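Simulated Manipulation Trials: Frequently Asked Questions

Rules and good practice for teams who submit runs to the Gridley shared test set. Last revised December 5, 2023. Questions that are missing can be sent to Lợi Tiêu or Imani Rugemalira at the Prurkton office.

Who must follow these rules?

Every team that sends recorded runs to Gridley, also when the run is only for internal comparison. Student teams follow the same rules as the staff. The only exception is the Minja sandbox, where you may try what you like, but nothing from the sandbox can be submitted later.

Do the rules for the real laboratory apply in simulation?

Most of them do. The emergency stop and the floor markings have of course no meaning in a rendered room, but the rules for speed, contact force and keeping records are the same. A policy which was trained with a speed that we would not allow in Fustbridge can not be moved to the arm in Fustbridge. We had this case in March and the team had to train again from the beginning.

May we change the room before a run?

You may change the furniture, the light and the objects, if the change is written in the scene file. You may not remove an obstacle after you have seen a failed attempt. If the chair was in the way, then the chair stays in the way, and the failure is counted.

How many attempts must be submitted?

Each task needs 100 attempts, with the random seeds from the published list. Please send all of them, also the ones that look silly. Leaving out bad attempts is the most serious breach of these rules, and the whole submission is then refused.

What is the right way to approach glass objects?

Glass is treated as fragile in simulation too, even if our physics engine does not break it. Open the hand before you come near to the object, reduce the speed for the last part of the way, and close the fingers only when the hand has stopped. A bottle with a narrow neck should be held at the body if the task does not say something else. The same rules are valid when other things stand on the table. With a toaster and a green bottle on one tabletop, for example, the path of the hand must be planned for both.
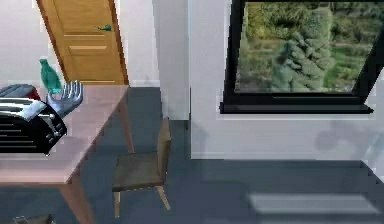
What counts as a collision?

Any contact between the robot and something that is not the target. This includes the table. A light touch on the tabletop is reported as a minor collision and a touch on furniture or walls as a major one. After 2 major collisions in the same attempt you must stop it and record it as failed.

Is there a time limit?

Yes, 30 seconds of simulated time for a single grasp. The clock of your computer is not important, so a slow machine is no disadvantage.

Can a person take over the control during an attempt?

No. Teleoperated runs are welcome, but they go in their own folder and must be marked as such from the first step. Mixed runs – half policy, half operator – are not accepted at the moment. Lâm Vi is collecting opinions about this point.

Which files do we have to keep?

The scene file, the seed, the joint log and the version number of the simulator. Keep them for two years. Video is useful for reviewers but it does not replace the log.

Who checks the submissions?

Czesław Baran makes the first check, which is mostly about missing files. After this a reviewer from another team replays a selection of the attempts. If you do not agree with the result, write to Thaddeus Pennington and include the seed of each attempt in question.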